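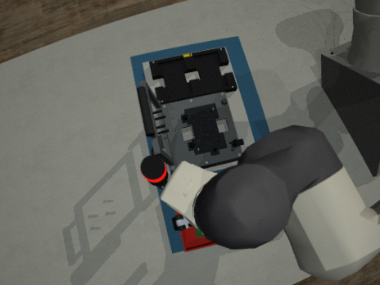 Cliltia Opens Planning Service for Robotic Assembly Cells

GISURA, August 2024 — Cliltia today opened a planning service for manufacturers preparing to buy robot arms for bench assembly and task board work. The service models a proposed cell in simulation before a purchase order is issued and returns an itemized budget covering the arm, end tooling, fixtures, table and integration labor.

Each study takes 20 working days. Customers supply part drawings, cycle targets and floor dimensions. Cliltia checks reach, clearance and arm posture at every work position, then prices up to eight equipment configurations against the same task list.

"Most of the overspend we see is in fixtures and rework after installation," said Vija Tamošiūnaitė, head of applications at Cliltia. "The arm is usually quoted correctly. The table it sits on often is not."

Fumico and Verstraete completed pilot studies earlier this year. Verstraete has reserved 10 percent of its cell budget for spare tooling on the basis of its report.

Orders are open now, with 50 studies available through November.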